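# “把散在各地的人，再串成一条线”

雅布翁斯卡（Leokadia Jabłońska）约我在穆达德（Mudard）的会馆二楼见面。楼下正在排练合唱，木楼梯踩上去吱呀作响，她一边上楼一边跟着哼，到了门口还不忘回头朝下面喊一句：“第二声部，慢一点！”

她是文诺斯代尔（Vinosdale）堂区联谊会的秘书长，这个联谊会把分布在沿海和内陆的三个侨民堂区联系在一起：穆达德、文诺斯代尔，还有山里的里松（Rison）。我原以为会谈一个小时，结果谈了整整一个下午，茶都续了好几回。她说话快，手势多，讲到高兴处会站起来，在屋里走两步再坐下。

我先问她，联谊会到底是怎么开始的。

“从一场葬礼开始的！”她说，“听着有点怪，是吧？里松有位老太太过世了，家里人想按老家的规矩唱送别的歌，可是里松那边会唱的人已经凑不齐了。他们打电话到穆达德来问，穆达德的人连夜开车过去。唱完以后大家坐在厨房里吃饭，吃着吃着就有人说，我们怎么非得等到有人走了才见面呢？”

那顿饭之后，三个堂区开始轮流做东，每年办一次聚会。起初没有章程，没有会费，连个名字都没有，通知就写在一张纸上，贴在教堂门口。后来人多了，才有了现在的联谊会，有了理事会，也有了那本厚厚的名册。

说到名册，她从柜子里把它搬了出来。深绿色的布面，边角磨得发白，里面一家一页，写着姓氏、老家的村子、哪一年来的、会什么手艺。登记在册的家庭有673户。

“你看这一页，克拉夫奇克（Krawczyk）家。‘裁缝’这个词其实就是他们的姓，可他们家三代人都是做面包的，哈哈。我每次翻到这里都要笑。”她把册子转过来给我看，又指着页脚一行铅笔字，“这是后来补上去的，他们家的小女儿嫁到了文诺斯代尔，所以要在那边再开一页，两页互相注明。这样将来谁要找亲戚，顺着就能找到。”

我问她，这些年最难的是什么。她想了一会儿。

“语言吧。”她说，“老一辈讲的是老家的话，还带着各村的口音，里松的人说‘土豆’跟我们说的完全是两个词。年轻人听得懂，可是不肯开口，怕说错。我年轻时也这样，我奶奶问我话，我就用这边的话回答她，她气得拿围裙抽我（轻轻的！）。后来她不在了，我才开始后悔。”

于是有了周六学堂。学堂借用会馆的房间，分成两个班，小的学唱歌、学童谣，大的读报纸、写信。写信这件事是雅布翁斯卡自己的主意：每个学生都要认一位外堂区的长辈做笔友，用老家的话写，写错了，长辈用红笔改好再寄回来。

“一开始家长都笑我，说现在哪有人写信。结果呢，最积极的就是那些老人家！有一位里松的老先生，改信改得比我们老师还认真，一封信里红字比蓝字还多，末尾又添上一大段，讲他小时候怎么在冰上摔掉门牙。孩子们抢着看。”
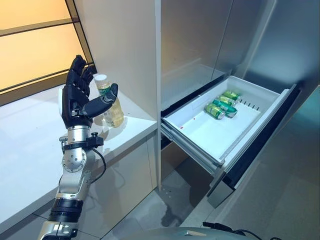 学堂现在最缺的是教材。从老家寄来的课本，讲的都是那边的街道、那边的节日，孩子们读起来隔了一层。她和几位老师花了两个冬天，自己编了一本读本，课文里有穆达德的码头，有里松的下雪天，有会馆厨房里煮的甜菜汤。初稿已经在班上用起来了，孩子们专挑错别字，挑出一个就得一块姜饼。

“所以我们故意留了几个。”她压低声音说，说完自己先笑出声来。

谈到钱，她倒很干脆。联谊会的收入靠会费、义卖和年会上的抽奖，支出主要是会馆的房租、学堂的教师补贴，还有一笔互助金。互助金是章程里写明的：谁家遇到难处，由本堂区的一位理事提出，三个堂区各派一人商量，当周就要给答复，名字不对外公布。

“我们的钱不多，所以规矩一定要清楚。”她说，“当初写章程，光是互助金这一条就争了三个晚上。穆达德的人多，交的会费也多，有人觉得应该按人数来定票数。里松的人当然不干。最后定下来，一个堂区一票，不管大小。我当时是站在穆达德这一边的，输了，现在回头看，输得真好！”

为什么说输得好呢？她说，正因为票数一样，里松的人才愿意把年会接过去办。去年的年会就在里松，山路不好走，会场又小，很多人都担心去的人不多。结果帐篷从教堂门口一直搭到果园边上，邻村的消防队乐队也来了，晚上没有人肯走，在草地上跳舞跳到路灯都灭了。

“我这双鞋就是那天晚上跳坏的，舍不得扔。”她伸出脚给我看。鞋跟确实换过，颜色跟鞋面不太配。

年会之外，联谊会还在做一件更慢的事，就是收集口述。理事会给每个堂区配了一台录音机，请会员把家里老人的故事录下来，怎么离开的，坐什么船，第一份工是什么，第一年的圣诞节怎么过。文字整理由文诺斯代尔那边负责，她自己也领了一部分，每天晚饭后听一段，边听边打字。

“有的录音里全是锅碗瓢盆的声音，因为老人家不肯停下来专门坐着说话，她要一边做饺子一边讲。我就戴着耳机，听着听着肚子就饿了。”

她放了一小段给我听。一位妇人的声音，讲她母亲下船时手里只有一个包袱，里面包着一只闹钟，走到岸上闹钟忽然响了，全码头的人都回头看。背景里果然有擀面杖滚过桌面的声音。雅布翁斯卡已经听过很多遍，听到闹钟那里还是捂着嘴笑。

我问，年轻人对这些感兴趣吗？

“比我们想的要感兴趣得多！只是他们的兴趣跟我们不一样。我们喜欢听整段的，从头到尾。他们喜欢找，找自己的姓，找自己的村子。有个男孩子把各家的老家村子标在一张地图上，标完才发现，他跟班上最要好的朋友，曾祖父那一辈是隔着一条河的邻居。两个人高兴得不得了，非要理事会给他们发一张证明。”

“发了吗？”

“当然发了！盖了章的。”

接下来的大事，是给会馆添一间阅览室。地方已经看好了，就在二楼走廊尽头，原来堆放舞台布景的那一间。书的来源也有了着落：各家捐出来的旧书已经有2,000册，祈祷书最多，其次是菜谱和小说，另外还有几箱旧年历，按年份捆着。谁来编目、按什么办法借阅，理事会还在商量。里松的理事主张图书跟着年会走，每年换一个地方放；文诺斯代尔的理事觉得太折腾书；穆达德的理事则担心楼板撑不撑得住。

她自己怎么想？

“我想要一张大桌子。”她张开双臂比划着，“书放在哪里都可以商量，可是一定要有一张大桌子，能让孩子们写信，老人家在旁边改。最好靠窗。现在他们是隔着邮局改，将来能面对面改几回，多好。里松的老先生已经答应了，春天路好走的时候就过来住几天，他还说红笔自备。”

对于不在这三个地方居住的同乡，联谊会也敞开着门。章程规定，凡是认同联谊会宗旨的家庭，由一户会员介绍，就可以在名册里开一页。她说最近收到过一封信，写信的人只记得祖母的小名和村口有一座磨坊，问能不能帮着找一找。她把信抄了三份，分别寄给三个堂区的理事，请他们在主日弥撒后念给大家听。

“还没有回音，不过这种事急不来。磨坊嘛，总有人记得磨坊的。”

楼下的合唱又响起来，这回是一首很慢的歌。她停下话头听了一会儿，用手指在桌面上轻轻打拍子，然后皱起眉头，站起身来。

“第二声部又抢拍了。”她说，“你等我一下，我下去跟他们唱一遍。你要不要也来？歌词我这里有，带拼音的都有，我们给女婿、儿媳妇们准备的。”

我跟着她下了楼。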